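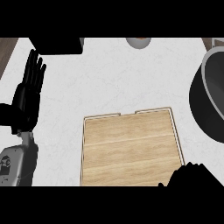 4.2 Seating and sight lines at the Pretov shows

The second part of our study looks at how the seating plan of a runway show shapes what buyers and press later say about the clothes. We used the records of the Fatunetti house, which kept its floor plans for every show held in the Pretov hall, along with the order forms sent in afterward by stores. The earliest plan dates from 1923, when the house showed its coats in a single long room with chairs along one wall. The later plans use a U-shaped runway, and it is these that we compare here.

For each show we coded every seat by row, by side, and by distance from the turn at the end of the runway. We then matched seats to order forms where the guest's store was written on the plan. This gave us 1433 matched pairs. Seats given to friends of the house, to models' families, or to students were left out, as were seats where the name had been crossed out and replaced by hand and the second name could not be read.

Fig. 3. Two black robotic hands, a cutting board and a pot at a marble countertop.

Guests in the front row placed larger orders than guests in the second and third rows, as earlier work by Nkosi would lead us to expect. Most of this gap goes away once the size of the store is taken into account. Large stores were given front seats, and large stores buy more. Side made a difference that was harder to explain. Guests on the left of the runway, who saw each outfit first from the front and then from the back, ordered more evening wear than guests on the right. The house put detail on the backs of its evening pieces in many of these seasons — ties, buttons, open panels — and a clear last view of the back may have helped.

We also looked at written reviews. Of the 400 reviews in the press file, 59 mention the seating or the view in some way, nearly always as a complaint. These reviews were no harsher on the clothes than the rest. They were shorter, and they named fewer single outfits.

Two limits should be kept in mind. The plans show where guests were meant to sit, and late arrivals were often moved. The order forms also cover only the first round of buying; repeat orders placed in December were filed by the Ziden warehouse under a different numbering system and could not be matched to seats. Section 4.3 turns to the music and the running order, using the same set of shows.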